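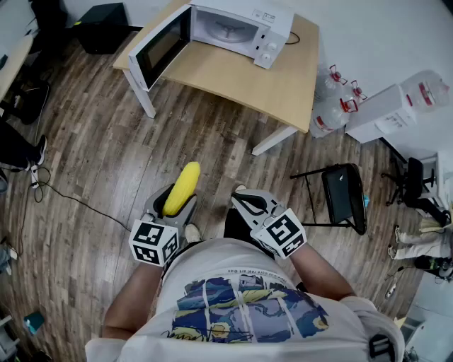
Oluwaseun Onyeka asked at the end of the last session why we spend a full week on the microwave when everyone in the room already owns one. The short answer is that most of the questions handed in so far were about uneven heating, and most of the cleaning problems in the shared kitchens come from the same appliance. The longer answer is in these notes.

Home Kitchen Basics, Week 3
The microwave: placing it, loading it, cleaning it
Instructor: Tamunoemi Oyewole

Before class, read the Omoregie packet up to the section on covers. Bring a notebook. Practice sheets are handed out at the start.

1. Where it goes

A microwave needs a flat, steady surface that can take its weight with the door open. Push on the table before you set anything on it. If it rocks, fix that first.

Think about which way the door swings. Most doors are hinged on the left and open to the left, so the landing space for hot dishes should be in front or on the right. People who put a microwave with its left side hard against a wall find that the door stops halfway, and they end up lifting soup out at an angle.

Leave space at the back and on top for air. The manual gives the distance for your model. Do not store cereal boxes, bread or dish towels on top.

The cord should run behind the appliance and go straight to a wall outlet. A loop of cord on the table gets caught by plates and sleeves. Shorten the loop and keep it out of the part of the table you use. No extension cords.

Keep heavy supplies like bottled water on the floor or a low shelf, out of the path between the table and the sink. You will be walking that path with hot dishes.

2. Knobs and keypads

There are two common kinds of controls. The two-knob kind has one knob for power and one for time. The keypad kind has you enter both. The knob kind is easier to learn and harder to set for short times. For anything under a minute on a dial, stand there and watch it.

Power levels confuse people. On most ordinary models, half power means the oven runs at full power part of the time and rests in between. The rests let heat move from the hot parts of the food to the cold parts. This is why leftovers usually come out better on medium for longer.

3. The turntable

The glass turntable sits on a ring with small wheels, and it has to be seated on the hub in the middle. If it is off the hub it will grind or stay still, and the food will heat in stripes.

Put small items near the outer edge of the plate. The center moves the least. With several pieces, make a ring and leave the middle open. A long item such as an ear of corn can go across the middle if you turn it over halfway through. Check that the ends clear the walls as it turns.

4. Worked case: corn on the cob

We use corn because it is one piece, it has its own wrapper, and you can tell easily when it is underdone.

In the husk: Leave the husk on. Trim loose silk from the tip. Lay one ear on the turntable and heat on high for 3 minutes. Let it stand for a minute. Hold it with a towel, cut off the stem end, and squeeze from the silk end until the ear slides out. Steam comes out with it, so point the cut end away from you.

Husked: Wrap the ear in a damp paper towel and set it on a microwave-safe plate. Use the same time to start. Turn it once.

Two ears take longer than one, but usually less than double. Add time in short steps and write down what you used. Your oven at home will probably be different from the one in class.

The Faltside recipe card calls for water in the dish. You can skip it if the husk is on.

5. Containers

Use glass and ceramic marked as microwave safe. No metal, no foil, no plates with a gold rim. Plastic only if it is marked for it, and never sealed. Vent the lid at one corner.

The Skerex tubs in the supply cabinet are for cold storage only. The Brernex bowls can go in.

6. Cleaning

Unplug it first. Lift out the turntable and let it cool before it goes in the sink, as hot glass can crack in cold water. Take out the ring and wipe the floor of the oven under it. This is where most of the smell comes from.

For dried splatter, heat a cup of water with a slice of lemon and a wooden spoon in it until it steams, then leave the door closed for five minutes. Wipe the ceiling, walls and inside of the door with a soft cloth. Do not use steel wool. Do not scrape the panel where the waves come in.

Wipe the door edge and the seal. A door that does not close flat should not be used until it is repaired.

Leave the door open a while afterward so the inside dries.

For Monday

Heat the same leftover twice, once on high and once on medium. Record the time, where you put it on the plate, and whether the middle was hot. One page is enough. If you do not have a microwave at home, sign up for a slot in Room 18 after class.

Next week: the stovetop. Read the pages on burner size and bring a pan lid if you have one.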